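Orange peel, everywhere

Friday was meant to be the easy day. Only 8 clients in the book for the whole week after the January lull, and I'd told myself I would use the quiet afternoon to get the room back in order before it all picked up again. Anyone who has ever worked for themselves out of one small room will know how that went.

I've been in this space for 2 years now and I still haven't worked out where the mess comes from. I don't make it on purpose! I put the towels away, I turn around, and there's another one. The grey ones are the worst offenders. I bought a big lot of them from Wadon when I started and they've washed beautifully, but they never look folded, even when they are folded. You can smooth one out, square up the corners, walk away feeling very pleased with yourself, and an hour later it looks like somebody slept on it.

Anyway, the peel. I'm a big believer in an orange at half past three. It's the hour when I'd otherwise be walking down to Eyvindsson for a cinnamon bun, and my jeans and my bank account have both had words with me about that. The trouble with oranges is that I'm a terrible peeler. My mum can do the whole thing in one long ribbon and leave it sitting there like a little empty orange. Mine comes off in bits the size of a stamp, and the bits travel. I've found them in my apron pocket, down the side of the couch, and once (I wish I was making this up) in my shoe. 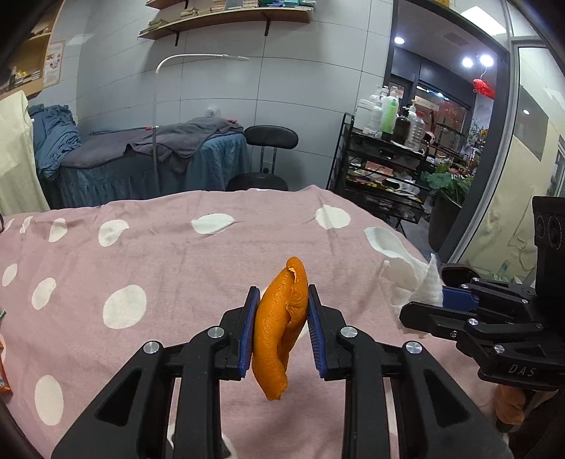 So my new rule is paper towel first, orange second. You spread a couple of sheets out before you even pick the thing up, all the peel goes in the middle, and then you scrunch the lot up and it's gone. It works a treat when I remember. When I don't, I end up going after the pieces one at a time and using the paper towel for the sticky patches, and then I find one more piece when I think I'm done. There is always one more piece.

I do have a soft spot for the pink polka dot blanket, by the way, so please nobody write in and tell me it's not very professional. Nearly every other bit of fabric I own for work is blue or grey, very sensible, very calm, and a girl needs a few spots in her life. If you do get orange juice on something like that, cold water and a dab of dish soap as soon as you can. Don't rub. I learned that one on a cream cushion cover that is now a dog bed cover.

The other job on my list was the blue pile. Every treatment room has a pile. Mine starts as one thing I mean to take home and wash, and then it has friends. By Friday it was a proper heap and I'd got quite used to seeing it there, which is when you know you have to deal with it. My neighbour Svend Hafþórsson swears by doing his washing first thing in the morning before his brain wakes up enough to object. I tried it. My brain objected.

I did manage the stool, though. If you have one of those rolling ones, flip it over some time and have a look at the wheels. Hair! Fluff! A bit of thread wound round so tight I needed nail scissors! Mine had been pulling to the left for ages and I'd blamed the floor. It took me 33 minutes with a seam ripper and a podcast, and now it glides so well I nearly went straight past the bed on it.

Next week I want to sort out the drawers, and I'm still tossing up between the little Zemeo dividers and just cutting down some old shoe boxes. The Widside catalogue has a gorgeous set, but they want $400 for it, and for that money I'd expect it to come round and put the towels away as well. If anyone has found something cheaper that doesn't slide about when you open the drawer, leave me a comment.

And if your tip is for peeling oranges in one go, I want that too. Mum has tried to teach me and we've both given up.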